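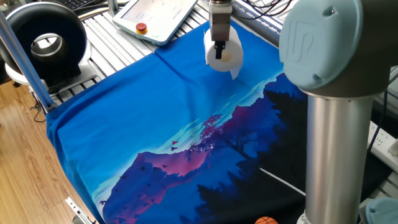 How to teach a shared arm to pick up something soft

We've had the arm on our returns bench at Drillach since May, and the question I get most from the other packing sites is how we got it to handle squashy things. Boxes are easy. Soft stuff made me want to go home! So this is the way I do it now, written for people like me who came off the packing line and had never touched a robot before.

What you need: the arm, a two-finger gripper, the tablet, a cloth with a bit of weight to it, and a cheap thing to practise on. Don't start with real stock. Rutilio Lozano, who trained me, let me start with a customer's candle and I'm still hearing about it.

Step 1. Cover the bench

Lay your cloth over the bench and pull it more or less smooth. Soft folds are fine, big ridges aren't, as a roll will lean on a ridge and end up a finger's width from where you taught it. I like a busy print because I can say "over by the tree" to whoever's helping me and they know where I mean (try doing that on plain grey).

Step 2. Set the item down and bring the arm over it

Put your roll on its side and keep the speed down at 20 per cent. Open the fingers first, then come down from straight above. Coming in at a slant looks quicker but you'll clip the edge. Stop well short, bend down and have a proper look from the side before you go any lower.

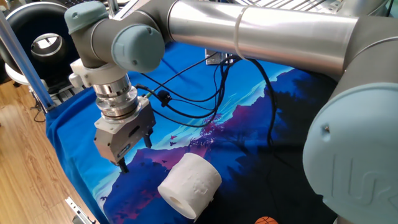 Fingers open above the roll, which is still lying on the cloth.

Step 3. Choose where to hold it

With a roll you can squeeze the outside or go for the cardboard core. I use the core whenever I can, as the outside dents. Set the force low and put it up a notch at a time until the roll stops slipping. On our gripper that came out at 8 on the force setting, but yours will be different, so please don't just copy mine.

Step 4. Save your points on the tablet

Save one point above the item, one at the item and one clear of everything. Give them names a tired person can read. Ours used to be called things like P_04b and the late shift hated it. Keep the tablet where you can get a hand to the red stop button without leaning across the arm.
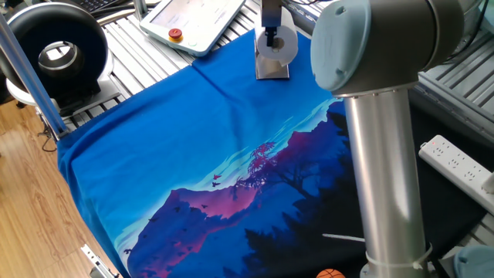 The tablet with its red stop button, on the far side of the printed cloth.

Step 5. Run it slowly, then run it a lot

Do 60 goes in a row before you let it near the line. Yes, 60. It's dull, so put the kettle on first and have somebody to swap with. Write down every miss and what the item was doing when it went wrong. Most of my early ones were me putting the roll back in a slightly different place.

Step 6. Try other shapes

Once the roll behaves, move on to something with a different feel. A small ball is a good one because it'll wander off if you're clumsy with it. 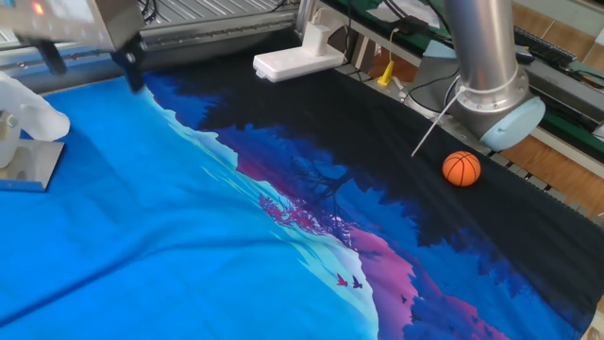 Change one thing at a time, though. If you swap the item and the speed together you won't know which one to blame, and you'll be there until teatime.

What it's changed for us

People ask if it's taken anyone's job. Not on our bench so far, but the job is different and I won't pretend everybody likes that. My wrists are loads better. I used to do the same twist and drop all shift and now I mostly check, sort out jams and teach it new items. On the other hand, I chat less, because the odd bits that need a person come in bursts and you have to pay attention. A couple of us asked for the training to count towards our grade and that took some pushing, so if your site is getting one, ask about that before it arrives.

If you get stuck on Step 3, leave a comment with the item and the force you've tried and I'll have a look on my break.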